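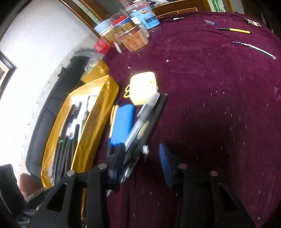
工单 2555：酒红色绒面桌布粘毛严重，清洁后反复
状态：处理中（客户不同意关闭）
产品：Virág 绒面桌布，深酒红
渠道：Cinddale 网店售后

客户描述
桌布铺上没多久，绒面上就全是白色小毛屑，靠右手边最密。桌上平时放的无非是笔、一个蓝色的方块、一只金色亮面包装袋，都不是掉毛的东西。商品页写着“不易沾尘”，我想知道这句话是怎么测出来的。

客服回复 1
您好，新桌布表面可能有浮绒，属正常现象。建议用粘毛滚筒沿同一方向清理 2 遍，再观察。

客户回复
浮绒应该是酒红色的吧？我这些是白的。滚筒照做了，当时看着干净，第二天又有。“正常现象”这个说法我先保留意见。

客服回复 2
感谢反馈。白色毛屑可能来自纸巾、浅色衣物或其他织物，深色绒面会比较显眼。请问是否与毛巾一起洗过？另可试用 Etico 静电喷雾，喷后晾干再铺。

客户回复
没有和毛巾一起洗，单独洗的，洗衣袋也用了。喷雾要另外花钱买，我不太愿意为一块刚买的桌布再搭一瓶东西进去。而且如果是静电，为什么左边少右边多？同一块布，同一张桌子。

客服回复 3
右侧是否靠近窗户、出风口或常放纸巾的位置？麻烦把桌布转 180 度铺 4 天，期间不要清理，看毛屑密集的一侧有没有跟着换边。跟着布走，按面料问题登记；留在原来那一侧，多半是环境来源。

客户回复（2025年10月5日）
这是目前唯一像样的排查步骤，我照做。先说清楚：转之前我用胶带把两边都粘干净了，桌上的东西也全收走，免得到时候又说是袋子或者笔带来的。另外 Aton 那块短绒的，5月买的，在同一张桌上铺过，没这么夸张，这点请一并记录。

内部备注
已记录对比信息。面料问题成立则走换货，换同款平纹，不补差价。喷雾不再推荐给该客户。等待客户反馈桌布换向结果，工单保持打开。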